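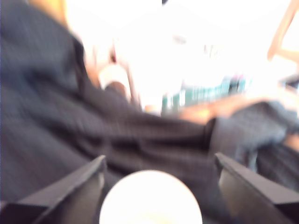

Dradside clothing repair room to stay open until end of winter

The free clothing repair room in Dradside will continue until the end of winter, after the neighbourhood association agreed to pay the rent for the old shoe store on Bravard Street. The room was supposed to close in May, when the first agreement with the owner of the building finished.

Residents can bring trousers, jackets, school uniforms, curtains and other things made of cloth, and learn to repair them with help from people who know how to sew. It costs nothing, but those who can afford it are asked to leave a small donation for thread, zippers and needles.

According to the association, 1227 pieces of clothing were repaired since the room opened. Most of them were trousers with a broken zipper or a hem that had come down. Winter coats were the second largest group, and the association expects more of them when the weather becomes colder.

Chiamaka Isah, who coordinates the room, told us that the demand surprised her in the first months.

"We thought that older people would come with a bag of mending, and then we would be finished," she said. "But many of the visitors are students, and also parents who have three children growing at the same time. They don't want to throw away a good pair of pants because of one seam."

The rent was the main difficulty. The owner, a property company named Deschamps, had offered the store at a reduced price while it was looking for a permanent tenant. No tenant was found, and the company has now accepted to rent the space month by month. The association will pay $2000 for the whole extension, from money that was left over from last year's street fair. Heating is not included in this price and will be paid separately.

Not everybody in the association was in favour. Ignacio Escobar, who has a dry cleaning and alterations shop two blocks away, asked at the meeting if a free service would take work from the small businesses. He said afterwards that he is satisfied with the answer he received. The room will not accept formal suits, wedding dresses or leather, and visitors who ask for this kind of work will be given a list of local shops.

"I am not against it," said Mr. Escobar. "I only wanted that somebody writes it on paper. Now it is written, and I have already got two customers from the list."

There will be some changes to the way the room is organized. Until now people could come at any time in the afternoon and wait for a free table, and on busy days the line went out to the sidewalk. From next month visitors will reserve a place by telephone or at the counter of the Vevberg library. There are 13 places in each session. Two of them will be kept for people who arrive without a reservation.

The afternoon session will start at 2 p.m. as before. A new evening session, from 6:30 p.m., is added for people who work during the day. Children under 12 are welcome but must be with an adult, and the irons may be used by adults only.

Yolanda Chambi teaches the beginners' table and worked for 26 years in a uniform factory. She would like to start a short course about lining and pockets, which in her opinion are the parts that people are most afraid to touch.

"A pocket is four straight lines," she said. "When somebody has made one, they come back the next week with all the jackets of the family — and sometimes of the neighbours also."

She is also asking for dark fabric, especially grey and navy, in pieces larger than a dinner plate. The room has received a lot of flowered cotton, but it is of little use for patching work clothes. Wool blends and suiting are welcome if they have been washed. Old buttons can be left in the box beside the door, and it is not necessary to sort them.

The association is also looking for two more people who can use an overlock machine. Imad Issa, who takes care of the machines, will give a short training to anybody who has used a normal sewing machine before. He asks visitors not to bring their own machines for repair at this time, as he still has several in the back of the store waiting for parts.

What happens after the winter is not decided. Chukwuemeka Amadi, the association's secretary, said that they have asked the city for a room in the former Vevberg school, where the rent would be lower and there is an elevator. An answer is expected before spring. The present store has two steps at the entrance, and visitors who need help with them can ring the bell on the left side of the door.

Reservations for the first evening session open at the library counter at 10 a.m. on the first of the month.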